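How Do You Buy a Robot's Hands?
A money story for young readers, with words by Raíssa Bezerra

Suppose your town wants a robot that can fold laundry. Somebody has to decide what to buy first. You might guess the answer is the robot. Most of the time it is a pair of grippers that people hold in their own hands.

A gripper has two fingers that open and close. A person squeezes it, picks up a sock or a blanket, and moves it. A camera on the gripper records the job. Later, a computer studies many of these recordings to learn how cloth bends and slides.

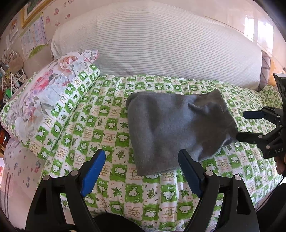 Issue 4, page 3

Cloth is hard for robots. A block keeps its shape when you pick it up. A blanket does not. It sags, twists, and hides its own corners. That is why a team that wants a folding robot plans for a lot of practice, and practice costs money.

Making a list

Duyên Bạch plans the equipment for a small workshop in Lanovberg. Every February she gets a budget. A budget is a plan for how much money you can spend and what you will spend it on. She starts by writing down the jobs, before she looks at any prices. This year the jobs were folding cloths, straightening bedspreads, and putting pillows back in place.

Next to each job she writes what it needs. Soft things need fingers with pads, so the cloth does not slip. Big things need two grippers, one for each hand. Every gripper needs a camera and a place to store its recordings.

Then come the prices. Duyên had $800 for extras such as spare pads, screws, and storage. A company called Canmont offered a box of spare parts for $82. A second company, Plurnico, had a cheaper box, but the pads in it were the wrong size for her grippers. She bought from Canmont.

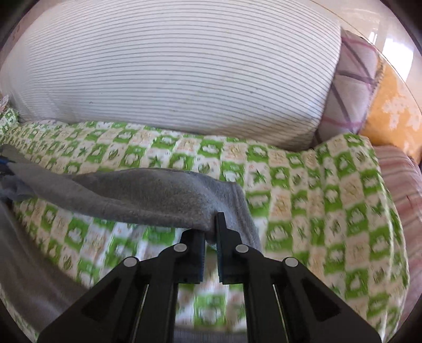
Pads get worn from rubbing against cloth all day. Screws and pins come loose. If a gripper breaks on Wednesday and the new part takes a week to arrive, the work stops for a week. Buying spares early is part of the plan.

Things that are easy to forget

Some costs do not come in a box. People need time to learn how to use the tools. They need to be paid for that time. The recordings have to be checked, and the bad ones thrown out.

The workshop also leaves some money unspent until the end of the year. Last year that money paid for a storage drive from a shop named Ung, after the old one filled up.

Try it yourself

Pick a chore you do at home, like making your bed. Write down each step. Beside each step, write what a robot would need to do it: fingers, a camera, a long arm, wheels. Circle the things you would buy first. Now cross out one thing, as if the money ran out, and see which steps you can still do.

Words to know
Budget: a plan for spending money
Gripper: a tool with fingers that open and close
Spare: an extra part kept for later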